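Equipment Planning Officer, Automated Handling
Fixed term, full time
Fillano Produce Services, Brelley site

Applications close 17th February

About the position

Fillano Produce Services is seeking an Equipment Planning Officer to prepare the purchasing case for automated handling at its Brelley packing centre. The position is newly created and reports to the Manager, Site Operations. It is offered for a fixed term, with the possibility of extension subject to approval of the capital program.

The successful applicant will be responsible for determining what equipment the centre requires, in what order it should be acquired, and what each stage will cost to buy, install and keep running. The officer will not be required to program or operate the equipment. Sound judgement in reading a supplier's quotation is of greater importance to this role than a background in engineering.

Background

The Brelley centre grades, packs and dispatches eggs and other fragile goods for independent grocers and for the hospitality trade. Packing of mixed and part-filled cartons is at present carried out by hand. The Murakami Review of Site Operations, adopted last year, recommended that the centre assess two-armed robotic workcells for this task and that any purchase be staged across two budget periods.
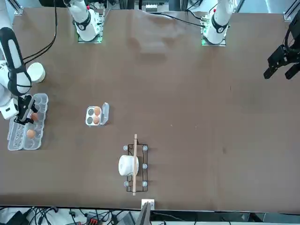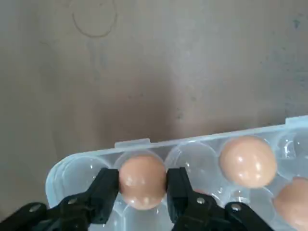 Tooling will form a considerable part of the officer's work, and applicants should expect to give it as much attention as the arms themselves. Quotations received to date have tended to price the arm and controller in detail and to treat fingers, mounts and cabling as sundries. The black two-fingered grippers are to be itemised separately in every future estimate, together with replacement tips and an allowance for breakage of product during commissioning. Estimates must also state which cartons are covered. The large clear carton and the small four-cup carton with the hinged lid place eggs at different spacings, and a supplier's assurance in respect of one is not to be taken as applying to the other. Provision for cable management beneath the table is to be shown as its own line.

The approved planning scope allows for 374 hours of supplier demonstrations and internal assessment before a recommendation is made. A floor area of 298 square metres has been set aside for the first stage, including access aisles and storage for spares.

Principal duties

The Equipment Planning Officer will:

prepare a staged acquisition plan and a whole-of-life budget for automated handling at Brelley

draft specifications and requests for quotation in consultation with packing, maintenance and work health and safety staff

compare supplier offers on a common basis, including freight, installation, training, software licences and service visits

maintain the register of trial results and ensure that costs arising from trials are charged to the correct code

assess lease and purchase options, including the Vosenum equipment lease under which the centre's conveyors are currently held

advise on power, floor loading and guarding requirements ahead of any building work

report monthly to the Manager, Site Operations

Selection criteria

Essential

Demonstrated experience in equipment procurement, capital budgeting or asset planning in a manufacturing, food handling, warehousing or laboratory setting.

Ability to prepare clear written recommendations for readers without technical training.

Competence in the use of spreadsheets for multi-year cost models.

A current driver licence and the capacity to travel to supplier premises.

Desirable

Familiarity with robotic or other automated equipment, whether as purchaser, user or maintainer.

Knowledge of food safety requirements as they apply to surfaces and tooling in contact with packaging.

A qualification in commerce, supply chain management, engineering or a related field.

Conditions

The position is based at Brelley. Ordinary hours are worked under a flexible arrangement, and one day each week may be worked from home once the induction period has been completed. A relocation allowance may be negotiated. Protective footwear and clothing are supplied. The centre is cooled throughout the year and applicants should be comfortable spending part of each day on the packing floor.

Fillano Produce Services is an equal opportunity employer. Applicants who require an adjustment at any stage of the selection process are invited to say so in their covering letter.

How to apply

Applications should consist of a covering letter, a current résumé, the contact details of two referees, and a statement of no more than 600 words addressing the essential criteria. Applicants are also asked to attach a short note, not exceeding 200 words, outlining a piece of equipment they have helped to buy or replace and one cost that was missed in the original budget. Commercially sensitive details should be removed.

Applications are to be lodged through the Fillano careers page under the heading Equipment Planning Officer. Late applications will not be accepted. Interviews will be held at Brelley in March and will include a tour of the packing floor and a written exercise based on a supplier quotation.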